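Why Do We Have Seaweed?
Young Readers' Pages, Trevaskis Shore Museum

Seaweed grows in every ocean on Earth. It looks like a plant, and for a long time people called it one. Scientists now place most seaweeds in a group of living things called algae. Algae make their own food from sunlight, as plants do, but they have no true roots, no flowers and no seeds.

Seaweeds come in three main color groups: green, red and brown. Green seaweeds often live near the top of the shore, where the light is strong. Red seaweeds can live in deeper and darker water. Brown seaweeds include the giant kelps, which form underwater forests.

How does seaweed hold on?

A seaweed does not drink through roots. It takes in water and minerals over its whole surface. At the bottom it has a part called a holdfast, which grips the rock. The holdfast of a large kelp looks like a tangle of fingers, and small crabs and worms live inside it. Above the holdfast is a stem, called the stipe, and above that are the blades, which look like leaves.

Some brown seaweeds also have small bladders filled with gas. These lift the blades toward the light. If you find a piece on the beach with round bumps on it, press one gently and you will feel the air inside.

Seaweed on your plate
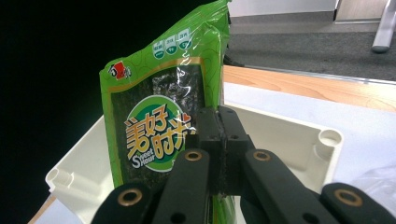

People have eaten seaweed for thousands of years. In Japan, Korea and China it is part of everyday meals. In Wales, a red seaweed called laver is boiled until soft and is sometimes fried with oats. In Ireland, dulse is dried and eaten from the hand.

The thin sheets wrapped around rice are usually made from a red seaweed, even though they look green or nearly black. The seaweed is washed, chopped very small and spread out in a thin layer, much as paper is made. Then it is dried. Sheets sold as snacks are often roasted with oil and salt.

Dried seaweed takes up water from the air very quickly, so it has to be kept in a sealed bag or tin. Many packs also hold a small packet of drying grains. These grains are not food and must never be eaten.

Seaweed where you do not expect it

Seaweed is useful in other ways. Brown seaweeds contain a substance called alginate, which makes liquids thick and smooth. Alginate may be found in ice cream, in salad dressing and in the soft paste a dentist uses to take the shape of your teeth. Red seaweeds give us agar, a jelly that scientists use in laboratories to grow bacteria for study.
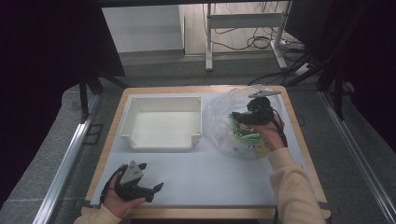 Farmers near the coast have long spread seaweed on their fields to feed the soil. At Trevaskis, carts once carried it up from the beach every March. The museum keeps a farm notebook that lists 63 cartloads in one spring.

What grows on our shore?

The museum's collection holds almost 3,000 pressed seaweeds. Visitors may see 12 of them in the Shore Room, and these are changed each season to protect them from the light. A survey of the bay has recorded 111 kinds, from tiny red tufts to kelp taller than an adult.

You can press a seaweed at home. Float a small loose piece in a tray of water, slide a sheet of thick paper under it and lift it out slowly. Cover it with cloth, place it under heavy books and change the cloth every day until it is dry. Never pull living seaweed from the rocks. 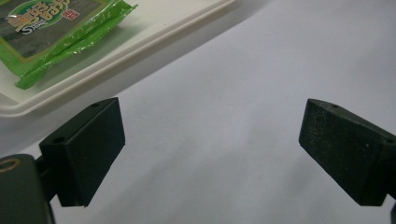
Raelene Faulkner writes that her class tried this with green sea lettuce and that it stuck to the paper without any glue. She would like to know whether every kind does the same. Many thin seaweeds do, as they have a natural jelly that dries like paste. Thick brown kinds may need a narrow strip of paper to hold them down.

Words to know

Algae: living things that make food from sunlight but have no true roots, flowers or seeds.
Holdfast: the part that grips the rock.
Stipe: the stem of a seaweed.
Blade: the flat part that looks like a leaf.

Text by Sushil Tripathi for the museum's learning department.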